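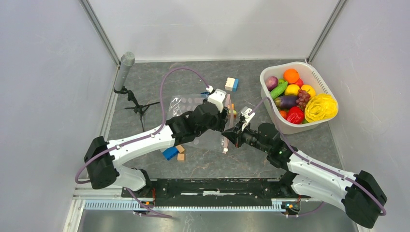 At the Ondex packing hall in Jirnby, two arms have shared the work with people since April. "Before, I was lifting 534 bags in one shift," says a packer from the morning team. "Now I watch, and I correct." Her wrists feel better, she tells me, but the day is longer in the head.

Her shift leader worries more about training. "We had 8 hours of it. I asked for 30." The next course is on Friday, in Evusby.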